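The Cattery at the End of the Road
What a boarding cat wants, what its owner wants, and why the two rarely meet

There is a particular look a cat gives you through the door of a carrier, and I have now received it from 24 different animals in the space of one long weekend. It is the look of a retired judge who has been put on the wrong bus.

I had gone to Bultham to find out why boarding a cat now costs more than boarding me. Lasstead, the cattery in question, sits past the last servo and a paddock of unimpressed sheep.
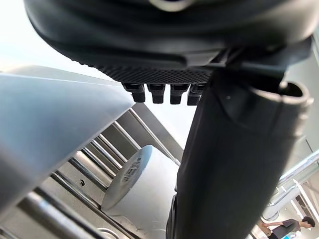
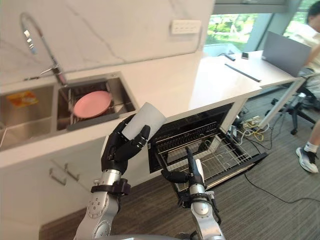 Checking in

Arrivals are from eight until ten on Saturday, and most people turn up at five to ten with the engine running. The cat comes in first. After it come the bed, the second bed, the heated pad, the scratching post, the blanket that must never be washed, and a typed document.

I was allowed to read the documents. The shortest said "Feed him." The longest ran to four pages with a contents list, and explained that its subject, a ginger called Degefa, would eat only if the person feeding him left the room and made a show of it. You had to close the door with some noise. I tried this. He ate. I tried it again at dinner with a quieter door and he sat beside the bowl until I went back and did it properly.

Staff at catteries take all this with a calm I have seen elsewhere only in midwives. Vaccination card, vet's number, emergency contact who isn't also on the cruise. Then the owner says goodbye, which takes anywhere from four seconds to a quarter of an hour, and the cat looks at the wall.

The first night

Dogs, as anyone who has worked a kennel will tell you, announce their feelings. Cats file theirs. A new boarder goes to the back of the pen, gets under whatever there is to get under, and stays there until the lights are off. Quite a few won't eat the first evening. The experienced hands don't fuss over a skipped dinner, but they do write it down, and a cat that is still refusing by the following day gets warmed-up food, then smellier food, then a phone call to the vet. Cats can get properly sick from not eating, so the joking stops fairly quickly around a full bowl.

What helps is dull. A box with a hole in it helps. A shelf helps, the higher the better. So does an old jumper that smells of home, and owners are always faintly embarrassed to hand it over, as though they'd been asked for a kidney. The hand-knitted ones get slept on just as hard as the ones from the bargain bin.

What doesn't help is the neighbour. Cats in good boarding places can't see each other unless they come from the same household, and even then it pays to ask. Two sisters arrived together with a note saying they were inseparable. By lunchtime they had been separated, at what I took to be their own request, and both looked ten years younger.

The webcam question

Lasstead charges extra for a pen with a camera in it. I had assumed that owners would check in once or twice between cocktails. They do not. One owner rang at six in the morning, her time, to report that Lamov hadn't moved. Lamov is a Persian. He was not planning to move. A staff member went in, stood where she could be seen, and lifted one of his paws in a sort of wave, for which she was bitten.

I put it to the people behind the desk that the cameras were more trouble than they were worth. They said the cameras paid for the new roof.

What it costs

The roof, while we're on money, was quoted at $3000 and came in at a good deal more, as roofs do. Then there's heating, which has to run all night in winter whether there are two cats in or 20. There's litter, bought by the pallet. There's a freezer of prescription food for animals who can't have chicken, and another for animals who will have only chicken. Cleaning takes up most of every morning, pen by pen, with a change of gloves between each, and it smells exactly how you think.

Against that, the nightly rate starts to look less like robbery. I had done a sum on the drive up and arrived at $2000 for a decent spell in a large pen with a view of the sheep, and I'd been ready to be cross about it. By Sunday I was mostly cross about how often I'd stood in a water dish.

If you're choosing a place yourself, ask to see the pens before you book, and ask without much notice. Use your nose. Find out who is there overnight and whether "there" means in the building or in the next town. Ask what happens when a cat won't eat. If the answer is "oh, they all come round," keep driving. And book early for Christmas and Easter, when the good places fill up months ahead and the rest have suspiciously plenty of room.

A trial night is worth the money too. It tells the staff what they're in for, and it gives you a practice run at the goodbye, which from what I saw a lot of you need.

Going home

Pick-ups are quieter. People come in from the airport with sunburn and a bag of duty free, and stand at the door of the pen saying the cat's name in a voice they wouldn't use at work. Some cats come straight over. Degefa finished what he was washing, had a stretch, inspected the hand that was offered and walked past it into the carrier.

His owner asked me whether he'd been eating. I told her he had, and that I'd been doing the door.

"The loud way?" she said.

I said yes, the loud way. She wanted to know if I did house calls.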